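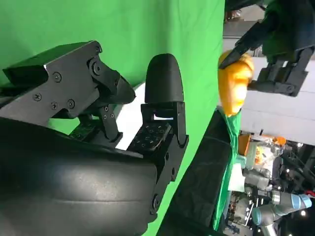
We moved our reporting off the old server in December, and I said I would write up how it went once things had settled. They have mostly settled, so I'm doing it now, while I still remember which parts were annoying.

Some background first. I look after data for Wonness, a parts distributor. We have two warehouses, one at Hurgate and one at Trostness, and an office where everybody who asks for reports sits. I am the whole data department, plus a share of a developer when he can be spared.

For years the reports came out of a database on a machine in the Hurgate office. Every night a set of scripts copied the orders, stock and shipping tables into it, and every morning people opened spreadsheets that pulled from it. When the copy failed, the spreadsheets showed yesterday's numbers with no warning. I found out when someone called me. Sometimes it took a couple of days for anyone to call.

The reason we moved had very little to do with strategy. The machine was out of warranty, the disk was nearly full and the backup job had started running into business hours. I priced a replacement and I priced a hosted warehouse, and over the time span our finance people look at, they came out close enough that cost didn't settle it. What settled it was that I didn't want to drive to Hurgate on a Sunday again to restart something.

The first thing I did was list every report we had. I expected a long list and got one. Then I turned on query logging for a month and checked which of them anybody opened. Out of the full set, 40 had been opened even once. Eight were opened every day. Several of the ones I had spent the most time building were not opened at all, including a margin breakdown by carrier that I was rather proud of.

I moved the eight first. That took six weeks, and most of it went on definitions. The software was the easy part. The Hurgate warehouse counts an order as shipped when the label prints. Trostness counts it when the truck leaves. The old scripts added the two together and called the result "shipped", and people had been making decisions from that number for years. It isn't far off on a normal day. On the last day of a month it can be quite far off, and that happens to be the day everyone looks at it.

We ended up with two columns, labeled and dated separately, and a short note at the top of the report saying which one finance uses. There was some grumbling about this. It has died down.
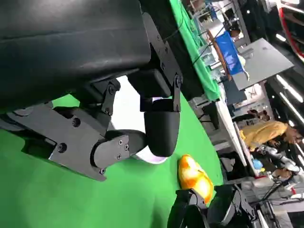

Returns were the other sticking point. In the old system a return was stored as a negative order line, with the date of the original order. That means last year's figures kept changing slightly every time somebody sent a part back. I had a query that corrected for it and I had forgotten the query existed. When the new totals didn't match the old ones, I spent most of a week comparing line by line before I found it sitting in a script with a name that told me nothing. If you are planning a move like this, read every scheduled script before you start, even the short ones. I read the long ones.

For loading the data I used a small internal tool called Sakamoto, which our developer had written for something else. It copies tables in batches and keeps a record of row counts on both sides. It has no screen to speak of and the log messages are terse, but the row counts alone would have saved me a lot of trouble over the years. If the two sides don't match now, the load stops and I get an email. The reports then show the time of the last good load in the corner, in large type.

That timestamp has turned out to be the most popular thing in the whole project. People like knowing how old a number is. I could have added it to the old spreadsheets in an afternoon and it never crossed my mind.

Costs have been a little higher than I planned. Storage is cheap, as everyone says. Queries are where the money goes. One dashboard was set to refresh every few minutes on a wall screen, all night and all weekend, reading the full order history each time. I built a summary table for it and changed the refresh to working hours, and the bill dropped the next month. I also set a spending alert, which I should have done on the first day.

The old server is still running. I planned to switch it off after a couple of months and haven't, because one spreadsheet in purchasing still reads from it. It has macros in it that were written before my time, and the person who uses it has asked me to wait until after the annual supplier review – fair enough. I have it down as the last item on the list. It has been the last item on the list for a while.

What I would do differently: turn on the query logging a full year ahead, so that seasonal reports show up in it. I retired a stock-count report that is only used once a year, and had to rebuild it in a hurry. I would also run old and new side by side for longer. We did one month-end in parallel and needed two, as the second would have caught the returns problem before anyone else saw it.

I get fewer calls in the morning now. The ones I do get are mostly about what a number means, and those take longer to answer than "the copy failed, I'm rerunning it", but I don't mind them as much. Next up is the supplier data, which lives in three places with three different spellings of most company names. I haven't decided whether to clean it at the source or on the way in. I'm leaning toward the source, if purchasing will let me near it.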